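# The table that everything lands on

Most homes have one surface that fills up first. In a small flat it tends to be whatever stands nearest the sofa, and in the one we visited in Furnusley it is a round table in light wood. The owners bought it second-hand from Pririco, a furniture warehouse on the ring road, after three months of eating off their knees.

They had wanted a square one. Square tables push up against a wall and give you more room for the money. The trouble was the doorway, which is narrow, and the walk from there to the window, which takes you past one corner or another whatever you do. A round top has no corners to catch a hip on. It also seats an extra person at a pinch, although the chairs then have to come from the bedroom.

The drawback is that round tables are bad at storage. Books and post sit well along a straight edge. On a curve they drift towards the middle and stay there. The couple tried a tray from Saengthong, 751 grams of pressed brass that looked good in the shop, and gave it up within a fortnight. Meals meant lifting the whole thing off and finding somewhere else for it.

What they use now is a bowl. It holds snacks, mostly, and sometimes keys. The rule is that anything too big for the bowl goes back to its own room before supper, apart from one book and whatever mug is on the go. The rule is kept on most days.

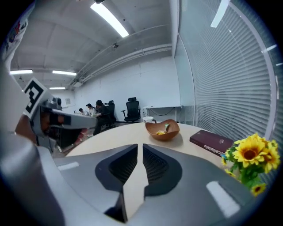 *The round table, with its shallow wooden bowl, a white mug and a maroon hardback.*

An uneven bowl works well on a plain top, and a shallow one lets you see what is in it. Wooden bowls should be wiped with a damp cloth and dried straight away – never left in the sink. Flakis, the repair shop near the station, will sand and oil a tired table top up to 900 millimetres across, and asks for two days to let the oil dry. Larger tops have to be done at home, with the windows open and dinner somewhere else.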